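Robots at the Sketis packing benches: your questions

Will I lose my job to the arm?
No — and we do understand why it's the first thing people ask. All 17 of the bench team are staying on, and the rota up to July hasn't changed.

So what does it do all day?
Mostly the fetching and handing over that leaves your wrists so sore by Friday, bless them. You still check and seal every box yourselves.

Can it be trusted with hand tools?

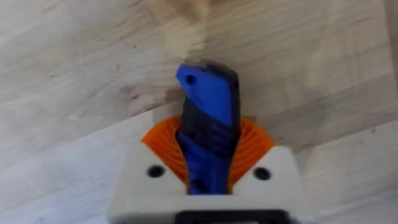 The orange fingers are soft and bend around whatever they hold, so a handle doesn't need to be lined up perfectly. Please do wait until the arm has stopped before you reach in, however busy the morning is.

Who do I tell if I'm worried?
Your shift lead, or pop into the Lornau office any time.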